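Estomside weighs kitchen robot plan, with half the costs still missing

The town of Estomside will decide in February whether to put money toward robot arms for its assisted-living apartments, and the budget sheet going around this month is shorter than it ought to be.

The proposal comes from Alivex, a firm that wants to fit one counter-height arm in each of 98 kitchens. The arms would pick up bottles, put away utensils and clear counters for residents who have trouble gripping or reaching. Alivex has asked for a commitment to the whole order up front, with the first units going in over the summer.

So far the case rests mostly on simulation. The company's planning packet is built around a virtual kitchen with a marble counter, where a Franka Emika arm works among ordinary household things. It's a nice kitchen. Most of the apartments in question have laminate counters and a lot less floor.

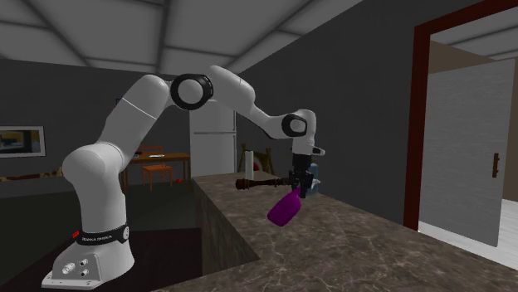 Lim wrote to us that the town should ask for one real kitchen before it pays for any, and that a supplier who balks at that has answered the question already. Several other readers made the same point in stronger language.

The packet says the software completed 85 percent of its assigned tasks over 2000 simulated runs. There's no list of the tasks. There's also nothing on what counts as completed, or what happened in the remaining runs. A dropped sponge and a dropped glass jar are very different evenings for someone who can't bend down to clean up, and the sheet treats them the same – if it treats them at all.

Then there's the money. The only recurring charge shown is a service plan at $515 a year for each apartment. The purchase price appears as "to be confirmed on order." Missing altogether are installation, electrical work, replacement grippers, insurance and the cost of taking an arm out again when a resident moves. Counter space isn't priced either, but somebody will be giving it up. An arm bolted down next to a sink takes the spot where most people dry their dishes.

A rival bidder, Horko, turned in a smaller plan: a few carts with arms mounted on them, shared between apartments and brought in at set hours. It would cost less to start. It would also mean a resident who wants the dish soap moved at 9 p.m. is out of luck, and Horko's paperwork is no better on repairs. Its service section runs one paragraph and promises a "prompt" visit without saying how prompt.

Neither company has offered a penalty for downtime. Neither has said who trains the aides, who will certainly be the ones called when an arm stops halfway through a job. 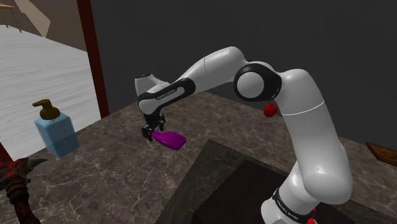
Purple bottle in the gripper, just above the counter, in a simulated kitchen.

Alivex says simulation is the cheapest place to find mistakes, and that's fair as far as it goes. Testing a layout on a computer costs far less than scratching up a real counter, and the town could reasonably use the same tool to check where an arm would fit in each of its floor plans. The packet doesn't include that check. It has the one kitchen.

The housing office has asked both bidders for full price lists and a written definition of a completed task. It also wants to know whether a single-unit trial could be paid for out of this year's repair budget, which would put off the larger vote until real results come in. Alivex has said a trial is possible but that the pricing in its packet assumes the full order. It didn't say what one arm would cost.

Residents can read both proposals at the housing office and send comments before the February meeting. The sign-up sheet for speakers closes at noon the day before.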